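Shop notebook, Gastville -- 2 July 2022
Black dye trials, second round 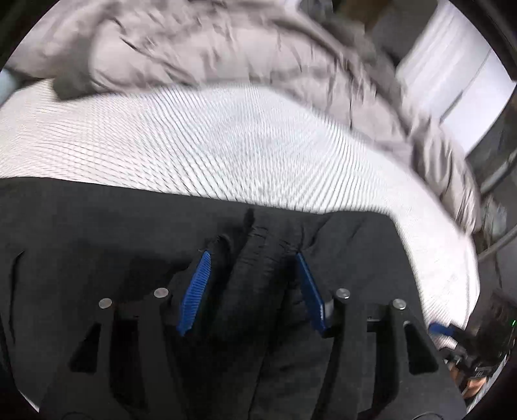 Black cloth on the white surface, beige textile behind.

Okay, picking this up in the middle because I filled the last notebook and left it at home. The short version of where we are: the overdyed black on the cotton twill still comes out brown when you look at it by the window, and I'm tired of it. Jericho swears it looks fine under the shop tubes (it does!) but people don't wear pants under shop tubes, they wear them to the grocery store.

So, round two. Same twill, same scour, new salt amount and a longer soak. I used the Gekwood powder again because we still have most of a tub, and one pot of the Kesedetti black that Jericho Tagle picked up when he went over to Mercado for zippers. The Kesedetti is pricier and it clumps like crazy. I had to paste it with a little warm water and a fork, then strain it through a piece of old curtain, and I still found two lumps on the bottom of the pot at the end. Next time paste it the night before.

Scour was 20 minutes at a low simmer with washing soda and a squirt of dish soap. The water came out the color of weak tea, same as in February, so whatever the mill puts on this twill hasn't changed. I gave everything one hot rinse and one cold rinse. I should have done two hot ones. The corner of swatch C had a greasy-looking patch that took the dye lighter, and I'm pretty sure that's leftover finish and nothing to do with either powder.

Weights, before I forget: the whole batch was 2378 grams dry, which is more than the big pot likes. It was packed in there and I was stirring with both arms. I'd say we go back to half batches, even though it takes all day. The stuff on top kept ballooning up out of the bath every time I turned around -- air gets trapped in the folds and the cloth floats, and the bit that floats is the bit that goes streaky. I weighed it down with a dinner plate for the last stretch and that helped a lot. Jericho, the plate is now a dye plate. Sorry about that, I know it was from your lunch set.

Results so far, going by eye:

A, Gekwood, old salt amount. Brown-black. Same as the last round, no surprise.
B, Gekwood, double salt. Better! Still a bit warm at the window but I'd sell it.
C, Kesedetti, old salt amount. Really nice and cool, almost blue in the folds, except for the greasy corner.
D, Kesedetti, double salt. Can't tell it apart from C. So don't waste the salt.

Rub test with a damp white hanky: A and B both left gray on the hanky after ten rubs, C left a faint smudge, D left nothing I could see. I only did each one once and I was in a hurry, so somebody with a steadier hand please redo B. I want to know if a third cold rinse fixes it, or if that's just how the powder is.

Shrinkage is bugging me more than color at this point. I marked a square on swatch B before scouring, and after the dryer it had pulled in a good bit lengthwise and hardly at all across. If that holds for the yardage, the pant pattern needs extra in the leg, and I'd much sooner fix it on paper than let down 71 hems like we did for the winter order. (My thumbs still remember that!) Going to wash B twice more and measure after each one. Numbers go on the inside back cover with the other shrink tests, so they're all in one spot.

Other stuff, not dye:

The small pot lid handle is loose again. The screw is stripped so it needs a fatter one.

Out of washing soda after today. Also low on gloves in medium. There are plenty of extra large, which fit none of us.

The drain in the back sink is slow. I ran hot water down it for a while and it got a little better, but please don't pour a whole pot in at once, go a pitcher at a time.

Jericho thinks we should try a navy base first and put black on top, the way his aunt did curtains. I kind of like the idea -- it would cancel the brown -- but that's two baths for every batch and the gas bill is already ugly. I've cut four more swatches for it anyway and left them in the scour bucket with a plate on top. A different plate.

To do: navy under Gekwood with double salt, three cold rinses, then straight to the window.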